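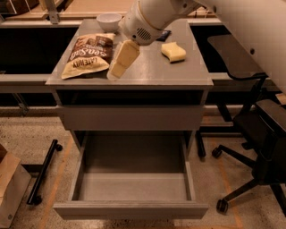 The Top of the Cabinet

Small cabinets are bought for their drawers and used for their tops. A grey two-drawer unit will spend most of its working life with a bowl on it, a bag of crisps beside the bowl and whatever came out of somebody's pocket at lunch. The drawers may be opened twice a week. The top is in use all day and collects salt, grease and crumbs at a rate the drawers never see.

Lorne Thibodeau has spent 20 years refurbishing office furniture, first at Grewal and now at Vatska, where cabinets arrive by the van load from closed branches. He sorts them by the state of the top. Dents in the side panels can be hidden against a wall. A dulled patch near the front edge, where people wipe hardest, stays in view.

The usual cause is the wrong side of the sponge. A scouring face will take the shine off a painted surface in a few minutes, and the damage shows as a grey haze when light comes from a window. Vatska uses plain soft sponges and keeps 2 to a bench - one for washing, one for rinsing. The pair are changed together. Thibodeau does not mark them. The washing sponge stays in the hand and the other stays put, on the right.

His order of work is short. Snack bags and wrappers come off first, folded over at the mouth so that the last crumbs stay inside. Bowls go next, then flat items such as cards and packets, which hold a line of dirt along their edges and stick if they are left through a damp wipe. Dry crumbs are brushed into a cupped hand. Only then does the sponge come out, wrung until it no longer drips.

Strokes run from the back to the front. On a cabinet with a raised front lip the dirt gathers behind the lip, and it has to be lifted out with a corner of the sponge held at an angle. A flat pass rides over it. If there is an open gap under the top, water pushed over the lip will find its way in, and from there on to the front of the upper drawer.

The lower drawer is emptied and pulled right out to its stop while the top is being cleaned. Anything that falls can then be seen and wiped up, and the runners can be checked on the same visit. Rasum and Kusent units both have deep lower drawers, and the corners at the back need a cloth over one finger.

Of 1,014 cabinets that went through the workshop up to May, Thibodeau rejected very few for faulty drawers. The scrap pile by the loading door was mostly tops.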